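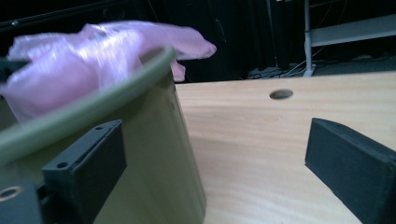
Ticket: kitchen tap dripping, and now the pressure's gone as well
Opened by: Märta Wikström
Product: Clerkarent single-lever mixer
Status: Solved

Märta, 04/09/2025
Hello! Me again, sorry. The mixer you helped me choose in July has started dripping from the spout, only when the lever is over on the hot side. Leave it in the middle and it's fine. I put a measuring jug under it overnight and had 700 ml by breakfast, so it's a proper drip and I'd like it gone before my sister comes to stay.

What I've tried so far:
- Closed both valves under the sink (the hot one is stiff, had to use a cloth to grip it).
- Took the little cap off the lever and undid the grub screw.
- Pulled the cartridge, rinsed it, put it back. Still drips!

And the flow is rubbish now, on hot and cold both, which it wasn't before I started. Have I broken it?

Reply from Ingvild Berge, Vuvaton support
Hi Märta, I doubt you've broken anything. Two separate things, I think. When the valves go off and on again, bits of scale come loose and end up in the aerator, so unscrew that from the end of the spout and have a look. The drip sounds like the lower seal on the cartridge. Could you check whether there's a nick in it on the hot side? Please don't fit a Moen cartridge in the meantime, the base is a different shape.

Märta
Aerator was full of grit! Soaked it in vinegar for an hour, gave it a go with an old toothbrush, and the flow is lovely again. You were right about the seal too, there's a tiny split in it. Do I need the whole cartridge or can I just buy the seal? I found a seal kit on Plonance but it doesn't say which taps it fits.

Ingvild
Just the seal, and it's under guarantee so I'll post you one. Smear a bit of silicone grease on before you push it in, and only do the retaining nut up hand tight plus a small nudge with the spanner.

Märta
Seal came this morning and it's in. I had the nut too tight at first and the lever was horribly heavy, so I backed it off a touch and now it moves nicely. Jug's been under there for 9 hours and it's dry. You can close this one, thank you so much! The stiff valve can wait.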